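Four nights at the lake near Flunville

We got back from the lake in the second week of September and I am writing this down before I forget the useful parts. A few people asked how we found the place, and whether it is worth the drive. For us it was. It may not be for you.

The campground sits on the south shore, a little past Flunville, at the end of a gravel road that is worse than the website makes it sound. Take it slowly if you are pulling a trailer. We had the small car and a tent, and the muffler still touched twice. The office closes at 6 p.m. outside of high summer. We arrived at twenty past and found an envelope taped to the door with our site number and a hand-drawn map, so it worked out fine.

There are three kinds of places to stay. The tent sites are on grass near the water. The trailer sites are one level up, with power and a water tap shared between two. The cabins are at the back under the pines. We did four nights, two in the tent and two in a cabin, mostly because the forecast turned on us. Changing over was easy. The man who runs it, Oldřich Skála, looked at the sky, looked at our tent, and had the key out before I finished asking. The cabin was 90 dollars a night with sheets included. Towels are extra and thin, so bring your own.

The cabin had two bunks, a hot plate, a very small fridge and a heater that clicks. It was clean. The mattress on the lower bunk is much better than the one on the upper, and I know this from sleeping on both. There is a covered porch with a bench, and we ate most of our meals out there even when it rained.

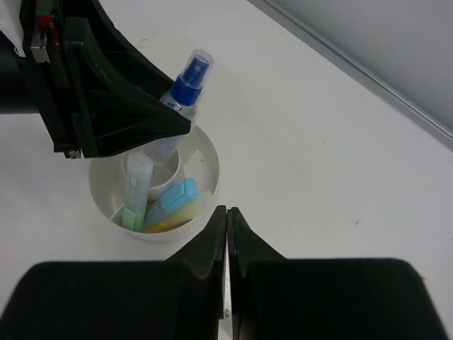
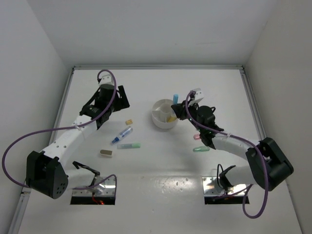 The showers are in the main building and run on tokens. One token gives you 5 minutes, which is enough if you have already worked out where everything goes. Buy a few extra when the office is open. I did not, and on the second evening I had to borrow one from a stranger in a bathrobe. I paid him back in the morning.

As for things to do, you can walk all the way around the lake. It took us most of a morning with a long stop at the far end, where there is a flat rock you can swim from. The water was cold but not bad once you were in. The path is level on the campground side and gets rooty and narrow on the north side, so I would not try it with a stroller. Dogs are fine on a leash.

We also did the climb up Hrnčiar, the hill you see behind the lake from almost everywhere. The sign at the top says 2,565 feet. It looks like more from below. The trail starts across the road from the boat dock and goes straight up through the woods for the first half, then eases off along a ridge. Carry water, there is none on the way. My knees were fine going up and complained all the way down. You can see the whole lake from the bench near the top, and on a clear day they say you can see the church in Cuvbridge. We saw cloud.

Cuvbridge is where you go for groceries. The campground store has bread, eggs, milk, canned soup and charcoal, and the bread is gone early. In town there is a proper supermarket, a gas station and a bakery run by Lino Costa, who makes a plum cake I would drive back for. He closes when he sells out. The first time we got there at noon and the shelves were bare, so the next day we went at eight and bought two.

A few practical things. Phone signal is weak at the tent sites and decent by the boat dock. The wifi in the office works if you stand near the window. Fires are allowed in the rings only, and firewood is sold by the bundle. It gets cold at night earlier in the year than I expected, and I wore my fleece to bed in the tent. The sites closest to the water have the best view and also the ducks, who start before sunrise and come right up to the tent.

Would we go again? Yes, probably in June next time, and I would book a cabin from the start. My wife would still rather have the tent - we have until spring to settle that. Oldřich told us the place stays open until the end of October and then shuts down until April, when they turn the water back on.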